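Shelf Four

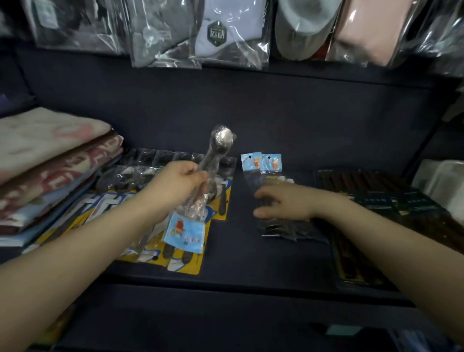

The spoon, left hand. Utensil and cutlery shelf, afternoon session.

The rule was 4 seconds of stillness before the first reach. Faustine Deschamps had written it on the whiteboard in the robotics room at Skudholm Technical in September, under the heading PROTOCOL, and it had survived two cleanings of the board. Stand in front of the shelf. Hands out of view. Count to four. Then reach.

Ingvild Skjelbred counted to four and reached.

"Say the item," said Faustine.

"Spoon. Single, metal, bagged. Blue card with the bear."

"Hand?"

"Left."

"Right hand?"

"Steadying the pile."

Faustine made a mark on the clipboard. The camera sat on Ingvild's forehead on a padded strap, and the strap had been adjusted for someone with a larger skull. She had learned to move her eyes less and her neck more. After an hour of this the muscles behind her ears began to ache, and after two hours she stopped noticing, and later, at dinner, her brother would ask why she was turning her whole head to look at the salt.

The student project was called Vanska. The name had been chosen by the previous year's team, who had graduated without writing down what it meant. Vanska was a picking program. It was given a picture of a shelf and the name of an article, and it produced a place to put a gripper and an angle to approach from. On the cardboard boxes in the robotics room it was right nearly every time. The regional competition in Öberg did not use cardboard boxes. The rules, two pages, stated that the articles would be "of the kind found in an ordinary shop, arranged as found."

The team had read that sentence many times. Faustine had underlined "as found."

So they had gone to a shop. The owner let them use the back aisle in the slow part of the afternoon, on the condition that everything was returned to its place and that they stood aside for customers. The first condition was harder than it sounded. The shelf had no places. It had tendencies. The yellow cutlery cards slid over one another like roof tiles, and if one was drawn out, the others closed over the gap and it could not be put back where it had been.

"Replace," said Faustine.

Ingvild lowered the spoon. The bag caught the light from the ceiling tubes and went white along one side.

"Glare," she said.

"Noted. Again, from the right."

They had 711 recordings. The figure was on the board next to the protocol, and Faustine changed it each evening with the side of her thumb and a marker. Of those, 271 had been set aside. A recording was set aside if the hand left the view, if the article was not named before it was lifted, if a customer spoke, or if the person wearing the camera laughed. Ingvild was responsible for most of the last category. In the second week a man had asked her, with great courtesy, whether she was able to see the dish towels, and she had been unable to continue for some time.

Transparent packaging was the difficulty. Vanska had been trained to find edges, and a clear bag had either no edges or forty of them, depending on where one stood. Shown a spoon in a bag, the program reported the spoon accurately and ignored the bag. It then placed the gripper on the bowl of the spoon, where two rubber pads had nothing flat to hold. In testing, the spoon rotated out of the grip and fell. Eight times out of ten it fell on the left side. Faustine had written a paragraph about why. Ingvild had read the paragraph and then picked up the spoon with her fingers and held it there, and neither of them could say exactly what she had done.

"You pinch the bag," Faustine said, that time.

"I pinch the bag and the spoon."

"In what order?"

Ingvild had done it again, slowly. Then she had done it with her eyes closed. "I don't know," she said. "When I go slowly it's a different movement."

That was the reason for the recordings. It was written in the project report in longer words.

"Ready," said Faustine now.

Hands out of view. One. Two. The socks hung in a row along the top of the shelf in their bags, and the one with the green label was at the height of her eyes. Three. She had been looking at that label for three weeks. It was in Chinese, and she had finally looked it up on the bus. It said "sports." Four.

She reached.

"Spoon. Single, metal, bagged."

"Card?"

"Blue. Bear."

Her right hand had come down on the pile of dark utensil packs beside the hanging cards. She had not sent it there. It had gone on its own account, fingers spread, and was pressing lightly on the top bag.

"Stop," said Faustine. "Hold that. Don't move."

Ingvild held it. The refrigerator at the end of the aisle switched on.

"Why is your right hand on the pile?"

"To steady it."

"The spoon isn't in the pile."

Ingvild looked. To look, she had to turn her head, and the camera turned with her, and the recording would show the view swinging over to her own right hand as if it belonged to a third person. The spoon was upright in her left. The pile was a separate matter.

"I do it every time," she said.

"I've got it written down every time. 'Right hand steadying.' I never asked what it was steadying." Faustine turned back through the sheets. "Here. Here. All of these. On the towels you put it on the top towel. On the chopsticks you put it on the box. Grendov never does it."

Grendov was the arm. It was a two-pad gripper on a secondhand column, named after the manufacturer's plate, and it lived on a table in the robotics room under a bedsheet. It had one hand.

"Maybe I'm leaning," said Ingvild.

"Are you leaning?"

She considered it. She shifted her weight to her heels, and the hand stayed where it was, and the pressure did not change. "No. I think I'm checking that it won't slide. If I bump something with the left, I'll feel it move under the right."

Faustine wrote this down. It took her some time. A woman with a basket came to the end of the aisle, regarded the two of them, and selected a different aisle.

"So it's a sensor," Faustine said.

"It's a hand."

"You're using it as a sensor. You can't see behind the cards, so you're feeling whether the shelf is moving." She tapped the clipboard against her leg. "We can't give Grendov another arm. The competition is one arm. But we could put something on the shelf. Or we could stop expecting it to know by looking. It makes contact, it waits, it checks whether anything shifted in the picture, and then it closes."

"That costs time."

"How long do you take?"

"You have the recordings."

"I'm asking how long it feels."

"None," said Ingvild. "It doesn't feel like any time."

Her left arm had begun to tremble at the elbow. She put the spoon down. The bear on the card faced the ceiling with its arms at its sides, or what she took for its arms.

They did the sequence again with the right hand in her pocket. Faustine proposed it and Ingvild agreed, and it was far worse than either had expected. She was slow. She came at the spoon from above, in the manner of the machine, and touched a yellow card with her wrist, and three others went over the front edge onto the floor. They picked them up. On the second attempt she held her breath. On the third she took the spoon cleanly but could not have named the color of the card.

"That one gets set aside," said Faustine. "You didn't say the item."

"I was concentrating."

"It's interesting that you couldn't do both."

"It's not interesting from in here."

Faustine lowered the clipboard. She looked tired, which was seldom visible on her. She had been doing the labeling at night, going through each recording and marking the instant when the fingers closed, and she had told Ingvild once that she now saw those hands when she tried to sleep. She knew them better than her own. She knew that the left thumb went in early.

"Do you want to change over?" Ingvild asked. "You could wear it. I'll write."

"My hands aren't in the set."

"They could be."

Faustine thought about the consistency of the data. Ingvild could see her doing it. Then she put the clipboard on the floor against the shelf and held out her hand for the strap, and when it was on, it fit her without adjustment.

"It fits you," said Ingvild. "It's been set for you this whole time."

"I set it up. I tested it on myself, at the beginning." Faustine turned her head carefully left and right. "It's heavier than I remember."

"Stillness," said Ingvild, and picked up the pen. "Hands out of view."

Faustine stood in front of the shelf. Ingvild counted under her breath. At four, two unfamiliar hands came up and went in among the packages, the left toward the spoon, and the right, after a short hesitation, down onto the pile.

"Say the item," said Ingvild.

"Spoon," said Faustine. "Single, metal, bagged." Then, after a moment, "It does move. Under the right. I can feel it move."

Ingvild wrote: right hand, pile, moving. She wrote the recording number next to it, 712, and waited for her to lift.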